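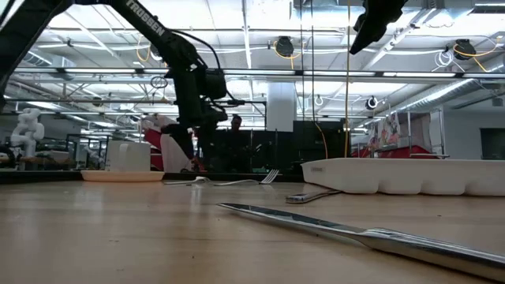

Do I need a technical background to take part? None is required, and people who have run a kitchen, a canteen or a dish room will be more use to us than another engineer.

Call for participants: purchasing review panel, tabletop sorting equipment
Posted August 16, 2018

Grasel is deciding whether to spend money on robot arms for sorting cutlery at its Grarndale dining site. Two suppliers, Vadell and Kratochvíl, have sent us quotes. Both quotes are handsome documents. Neither says what happens to the price once you add cables, mounts, spare fingers, training and the afternoons when nothing runs.

We are looking for 17 people to read the quotes, watch the arms work on loose knives, forks and spoons, and tell us what they would cut from the budget. You may well conclude that we should buy nothing. Ruxandra Nedelcu, who holds the budget, has said in writing that she will accept that answer.
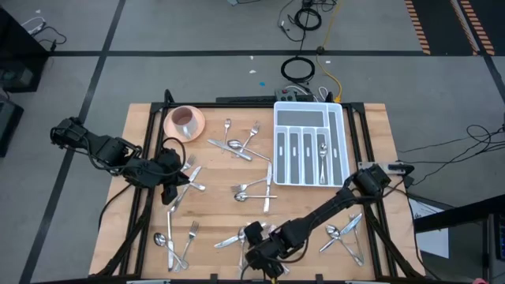
Panel members will also be asked to price the alternative, meaning a person, a tray and a decent pair of gloves. Our own figures for this are thin and we would like somebody else to check them. If a supplier's claim can't be tested in front of you, leave it out of your sums – we have been burned by brochures before.

What we ask of you
One briefing, two viewing sessions and a short written opinion. Expect 50 pages of reading. Bring a calculator.

What you get
A fee of $97 per session, lunch, and a copy of the final report whether or not it agrees with you.
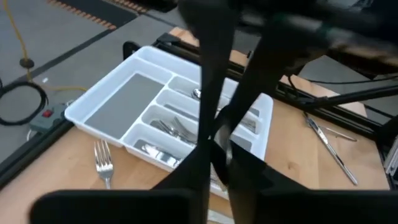 Cutlery tray and gripper, seen close up.

Who should not apply
Anyone who sells, leases or services this kind of equipment, or has done so since January. Anyone who has already made up their mind, in either direction.

To apply, send half a page on a purchase you regretted at work and what it really cost. No résumés, please. Write to Aníbal Coelho, Purchasing, Grasel, Box 1760, Grarndale. Questions about access or session times go to Hòa Huỳnh at the same address.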